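Episode 566. Rodel Panganiban said the number out loud because nobody had told him not to, and the room upstairs at Jorness was quiet enough to hear it land.

Two thousand by Saturday. That was what Foulkes had promised Hastbridge, over lunch, without asking.

Left hand, right hand. Pick up the cable, put it in a bin, let go, lift away. Save. Mess the table up again. Not the same mess — never the same mess, Foulkes was strict on that. If they all look alike it learns the table and not the cable. So Rodel had got good at mess. He dropped things with his eyes shut. He threw them, once, and got a look.

His wrists hurt. Three hours in and the handles had gone heavy, and every twitch he made up here the grippers made down there, and every twitch was saved. That bothered him at night a bit. All his little hesitations, kept.
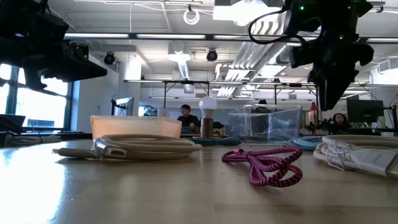
His mother rang at ten past 8, in the middle of a grasp, and he let it ring. She thought he repaired things. He'd never put her right. She had taught him to wind flex when he was small, over the elbow and through the thumb, at the kitchen table in a house full of extension leads — his dad's, mostly, none of them with the right plug. Never leave it in a knot, she said, you'll only have to meet it again. And there was the magenta one, lying in its figure-eights with the dark stripes going every which way, and he had made it like that on purpose. She'd of had a fit.

He went for it with the left. Closed, missed. Closed again, got a loop and lifted, slow, and the rest came up after it or some of it did.

"Keep that one," said Foulkes, behind him. When had he come in?

"I missed the first time."

"Keep it. Jidano never misses in the demos and then it doesnt know what to do when it does."

Rodel pressed save. 567. Down to the bin, open, away.

Then he rang her back, on speaker, hands still on the handles.

"Are you busy?" she said.

"Tidying up," he said, and reached for the white one.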